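Folklore and Everyday Belief
Handout 3: Salt, mirrors and other household superstitions

This session moves from unlucky dates to unlucky acts in the home. Please read it before the seminar, along with the Zistia reader, chapter 8.

Salt was once costly and was needed to keep food through the winter, so spilling it meant a real loss. Many writers link the bad luck to that loss. Throwing a pinch over the left shoulder is usually explained as a way of blinding the devil, who was thought to stand on that side.

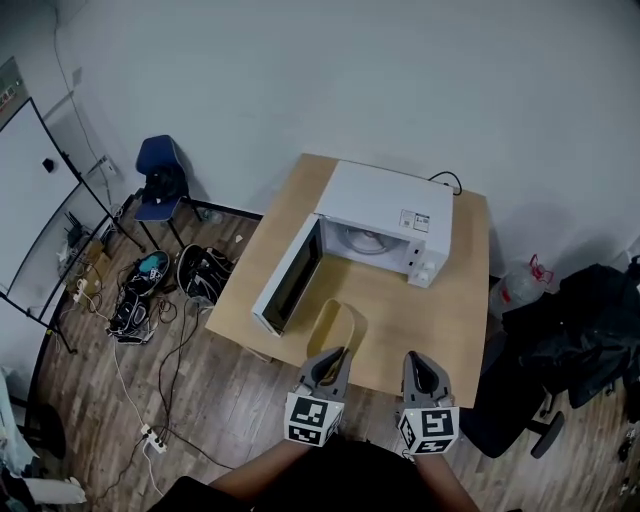
Why the left shoulder?
Many European traditions tied the left side to bad luck and evil. The Latin word for left, sinister, gives us the modern English word.

Mirrors are a different case. A broken mirror is said to bring seven years of bad luck. The belief is often traced to the Roman idea that life renewed itself every seven years, but the evidence for this is thin — treat it with care in your essays. Covering mirrors after a death is better recorded, and is found in both Christian and Jewish households.
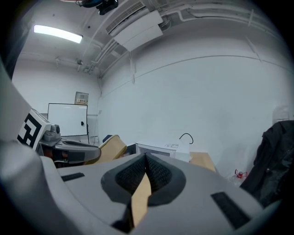 Did people everywhere cover mirrors for the same reason?
Reasons varied from place to place. Some feared that the soul would be trapped in the glass, while others saw it as a way of putting vanity aside during mourning.

For the seminar
Choose one household belief you grew up with and write down who told you about it. Note any remedy that goes with it.
Bring 500 words, typed, with at least one source from the Cludano collection.
Essay titles are on page 16 of the course booklet. Drafts are due in October.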